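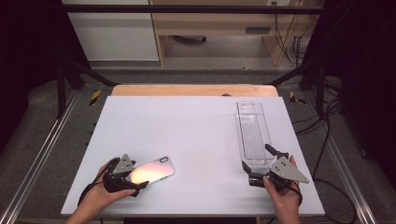 Where should a phone live when it isn't in your hand? "In a stand, on the table, where you can ignore it properly," says Houda Samir, who designs phone stands for Nostberg.

The firm sold 1372 of its clear Trandside last March, and has had 34 back. Most returns, she says, complain that the thing is hard to find. "It's see-through. I don't know what they were hoping for." 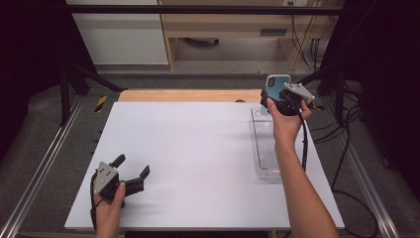

Fuchs thinks any stand is a saucer with ambitions, and has told her so at two trade fairs.

Samir bears it well. "A saucer's fine until you want to read a recipe."
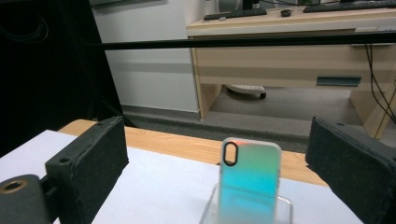

Colour is the argument she keeps losing at work. Sales want a stand to match every case, and she wants one stand that matches nothing. A turquoise case fading to mint, upright in clear acrylic, is her side of it. "You see the case. My bit disappears, and then they ask why I'm paid."

The next one folds. So far, it mostly unfolds.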